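I caught Tsegereda Ambaye at her shop in Ostidport on a morning when she'd promised herself she wouldn't take any calls. She took three while I was there, all about cutting boards.

"People want them flawless," she told me, pouring us both coffee. "Then they cook on them for a month and send me a photo, and they love the thing way more with the marks on it!"

She started Gudby in June, after 14 years of building kitchens for other people (she still does the odd one for friends). I asked what she looks at first when a board is glued up, and she said the seams, always the seams.

"I run my thumbnail across. If I feel a click, it goes back. My old boss, Mwangi Shemweta, used to do it with his eyes shut, and I thought he was showing off."

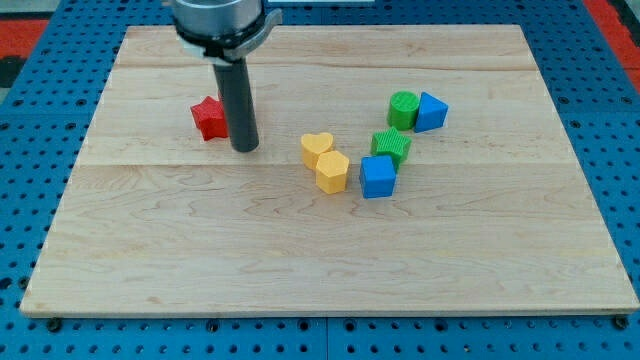

Maple on the blue worktable, seams and all.

I'm a sucker for pale wood, so we got stuck on maple for a while. She likes the faint wavy grain and leaves the darker streaks in. "I had a customer ask if I could sand a streak out. It goes all the way down! I said, pick another board."

And the oil? She's fussy about it. Thin coat, wipe, wait overnight, then do it again. She once left a rag sitting on a walnut board over lunch and still gets annoyed talking about it.

Next up is a bread board with a juice groove, which her sister thinks is silly. "Bread doesn't have juice," Tsegereda said. "But tomatoes on bread do."

Comments (3)

Sowmya Thevar
Does she ship? My mom needs one of these.

Wafula Mollel
The thumbnail thing works on tabletops too.

Ülle Ķēniņš
Team juice groove!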